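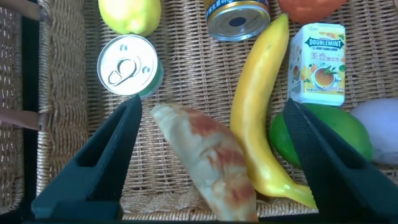
Tins, a banana and other fruit, all in together on the woven floor of the basket.

I have wanted to write about baskets for ages, mostly because I own too many and use them badly (mine hold post, dead batteries and one glove). So when I heard about a woman in Proltholm who packs food baskets for her neighbours from her own back kitchen, I asked if I could come and be nosy. She said yes, on two conditions: I wasn't to use her name, and I was to bring my own mug.

I turned up at half past nine with the mug. The kettle was already going and she had flour on one sleeve.

"Sit there, not there," she said. "That one wobbles."

She started doing the baskets one November, when the Brako shop at the bottom of the hill shut and the nearest place for a loaf became a bus ride away. At first it was a bag of bits for the couple next door. Then someone across the road asked, and someone's mother, and now she has 97 households on her list, though not all at once, thank goodness! Most weeks it's a handful. The run-up to Christmas is another matter and she pulled a face when I mentioned it.

Why baskets, I wanted to know, when a cardboard box is free?

"Boxes go soggy on a doorstep. And people keep boxes. A basket comes back. They feel they have to return it, and when they return it they come in and have a natter, and then I know how they're getting on."

She likes wicker best, with a good flat weave in the bottom. A loose weave is no use to her at all. "You put a plum on it and by the time you've got up the hill it's got a waffle on its behind." She buys hers second-hand and won't pay more than seven pounds, which led to a long story about a hamper at a house clearance that I promised not to repeat.

I had assumed there would be a system. Heavy things at the bottom, soft things on top, that's how I was taught to pack a shopping bag. She shook her head at me quite kindly.

"I don't stack if I can help it. One layer. You want to lift the lid, or the cloth, and see the whole lot looking up at you. If there's a tin hiding under the fruit, somebody of eighty-odd is going to be rummaging for it."

So the tins go in beside the fruit, and she is fussy about tins. She likes a ring pull wherever she can get one, having once spent an afternoon going round with her own tin opener. Some come from a wholesaler called Yoon, whose catalogue she reads in the bath. It has 1316 lines in it, she told me, and she has opinions on most of them. She doesn't mind what language a label is in so long as she knows what's inside and can tell the person getting it.

And bananas? I'm a banana worrier myself. They bruise if I look at them.

"Everyone says that. Put it across the middle and let it lie how it wants to lie. It's when you try and bend it round a corner that you get trouble." She does pick them a bit green at the tip. A banana that's perfect in her kitchen will be past it by the time it's wanted, she says, and nobody thanks you for a brown one unless they bake.

We got on to mistakes after the second cup. There was the week she tucked in a tube of Mustodent toothpaste as a treat and it burst, and every apple in the basket tasted of mint. There was the cheese she forgot on the back seat. She laughed so much telling me about the cheese that she had to put her tea down.

She's almost 77 and does the hill on foot when the weather's decent, one basket on each arm. I asked whether she ever thought of stopping.

"And do what?" she said. "Jigsaws?"

Before I went she asked what I kept in my own baskets, and I had to own up to the batteries and the glove. She didn't say much. She did ask how tight the weave was on the big one, and whether I was very attached to it.

I'm taking it up to her next week, with the mug.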